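Search this site
Search
Go

Why Do Quilts Have Three Layers? (And Other Bedtime Questions) 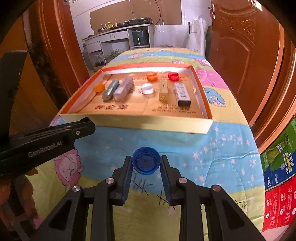

Grown-ups will tell you that a quilt is a blanket. Grown-ups will tell you a lot of things. A quilt is really a sandwich, and once you know that, you will never look at your bed the same way again. You may also get hungry.

Start with the bread. The top slice is the fancy one, with the colors and the patterns, and it gets all the compliments. The bottom slice is called the backing. It is often plain, and it spends its whole life facing the sheets. In between is the filling, which quilters call batting. It has nothing to do with baseball. Batting is a flat, fluffy sheet of cotton, wool or polyester.

So which layer keeps you warm? Mostly the filling, but the filling isn't warm. Put a roll of batting on the kitchen floor all night and in the morning it will be exactly as cold as the kitchen. The warm thing in your bed is you. Your body makes heat all the time, even when you are doing nothing, even on Saturdays. The heat would like to wander off into the room. Batting is full of tiny pockets of air, and air that can't move around is very bad at carrying heat away. Your heat gets stuck in there with you. You are the oven and the quilt is the oven door.

What are all those stitches for?

If you laid the three layers on top of each other and went to sleep, you would wake up with the filling in a lump by your feet. The stitches stop that. They go down through the top, through the batting, out of the backing and up again, over and over, until the sandwich can't come apart. Sewing the layers together is the part called quilting. Sewing little pieces of cloth together to make the top is called piecing, or patchwork. You can have one without the other. People mix them up constantly, and quilters are very patient about it, up to a point.

Anong Sangkhawat teaches a sewing class for kids in Trellorik, and she once pieced a quilt top out of 2,274 scraps. Most of them were smaller than a cracker. We asked how long it took. She said she started it in February and would rather not say which February.

Why use scraps at all?

Cloth used to take ages to make. Somebody had to grow the cotton or shear the sheep, spin the thread and weave it, all before anyone could cut out a sleeve. So when a shirt wore out at the elbows, you didn't throw away the back, which was perfectly good. You cut it up and saved it. Plenty of old quilts are made of shirts, dresses, curtains and flour sacks, all squashed in together like cousins at a wedding.

Some people bought new cloth just for quilts, of course. There have always been people who buy new cloth.

Try it yourself

You will need two cotton socks (clean, please), two jars with lids, and warm water from the tap. Ask a grown-up before you pour anything. Fill both jars and screw the lids on. Put one jar inside both socks, one over the other. Leave the other jar bare and wait 30 minutes - this is the boring part, so have a sandwich. Then feel the water in each jar with a finger. Which one kept more of its heat?

Kidus Nigatu, age nine, tried this with his father's hiking socks and says his father would like them back.

Words to show off with

Batting: the fluffy middle.
Backing: the bottom layer.
Block: one square of a patchwork pattern. A big quilt can have 200 of them.
Binding: the strip of cloth sewn around the outside so the edges don't fray.
Basting: long, loose stitches that hold everything still until the real stitches go in. Also something you do to a turkey. Try not to do both on the same table.

5 comments
Share 30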